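Wamisach Mixed Drinks Box — review
Posted by Conall Conneely, 2020-09-27

The Wamisach box is a carton of bottled drinks with Chinese labels, sold by Edby through its website and at the counter of its Mendoza Street store. Mine came from the store. You don't pick the drinks yourself. You choose small or large, and the rest is whatever they packed that week. I bought the small one, which holds nine bottles, no two alike.

Packing is good. There are cardboard dividers between the bottles and a folded sheet on top with a line in English for each one. The sheet is the weak part of the whole product. It gives a name and one or two words of flavor, such as "nut, sweet" or "grape," and stops there. There is no ingredient list in English and no calorie count. I can read numbers and a few characters and that is all, so for most of the bottles I was working from the printed tables and a phone app.

The tables are usable once you know the layout. Energy comes first and is given in kilojoules, so a figure of 200 per 100 grams is less alarming than it looks if you are used to calories. Remember to multiply up for the full bottle. The app did fine on flat labels and poorly on anything printed around a curve.

As for taste, the thicker drinks were the best of the box. The pale yellow bottle went first, poured cold over ice, and I would buy it alone if Edby sold it alone. It is thick for a drink and leaves a coating on the glass, so rinse right away. The ones in clear bottles were lighter and less sweet than I expected. One of the fruit drinks tasted like candy and went down the sink.

The bottles themselves vary a lot. The yellow one is tall and has print all over it. The clear one has ridges you can get hold of with wet hands and a narrow label that leaves most of the side bare. I prefer that kind, but the type on it is small and I needed the kitchen light to read it.
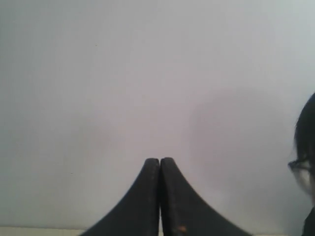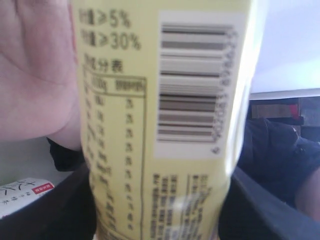
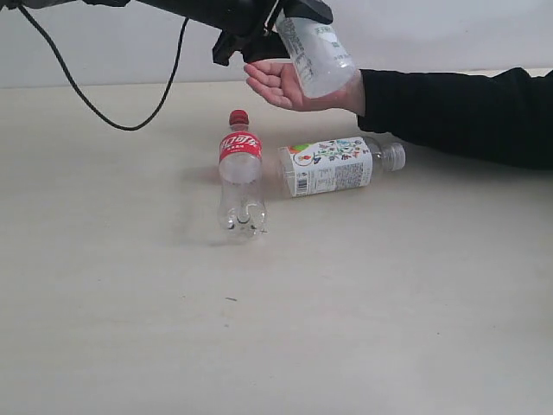

In the second picture, the lines ending in ≥5% and ≥30% sit over the table, with the barcode to the right.

Hildegard Ruppert bought the large box last November and told me she would not get it again without a proper English list. She has to watch for peanuts, and the store could only offer to email the supplier. Her answer came nine days later and covered two of the drinks. She did like the teas, and said the plain one keeps well in a fridge door once opened.

Her complaint is fair. If you have an allergy, skip this box until the sheet is fixed. I wrote to Edby about it and got a polite reply from Fatima Moodley saying a longer sheet is planned — no date given.

Delivery I can't speak to. The carton is heavy for its size and has no handles, so bring a bag or park close. Storage is easy apart from the yellow bottle, which was too tall for my middle shelf and had to go in the door.

Good: packing, the thick drinks, the variety.
Bad: English sheet, no choice of drinks, no handles.
I'd buy the small box again. I would not move up to the large one.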